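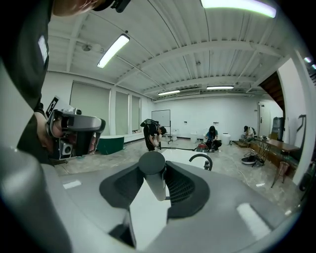 > When does the network need our comments on the sponsor segments in the Pravthorpe finale?
>
> Manaia Merrick
> Tovard Regional Stations

Comments are due by noon on Saturday. Please send one set per station, in a single file, to the programming desk.

Members of the list have asked for the rest of the finale arrangements in writing. They are as follows.

**Running time.** The finale of *Pravthorpe* will run two hours, including 40 minutes of commercial and promotional time. Stations may not shorten the results segment or move the local break that comes before it.

**Sponsor segments.** Stubbs remains the presenting sponsor. Its name will be spoken by the host at the top of each hour and shown on the judges' desk for the full broadcast. The backstage segment has been cut to 15 seconds following complaints from viewers during the semifinal. Stations that have sold local time to a competing beverage company should contact this office before they confirm the booking.

**Voting.** Lines open after the last of the 6 acts has performed. Stations in later time zones will carry the on-screen notice supplied with the feed, and announcers should read it as written. Changes made locally in December led to a large number of late votes that could not be accepted.

**Promotion.** The Vosham audition clip is cleared for air and for station websites. The rehearsal footage is not cleared for either. Please remove it if it has already been posted.

Questions about make-goods should go to your usual sales contact and should not be sent to this list.

Ruby-Lee Quinlan
Affiliate Relations, Entertainment Programming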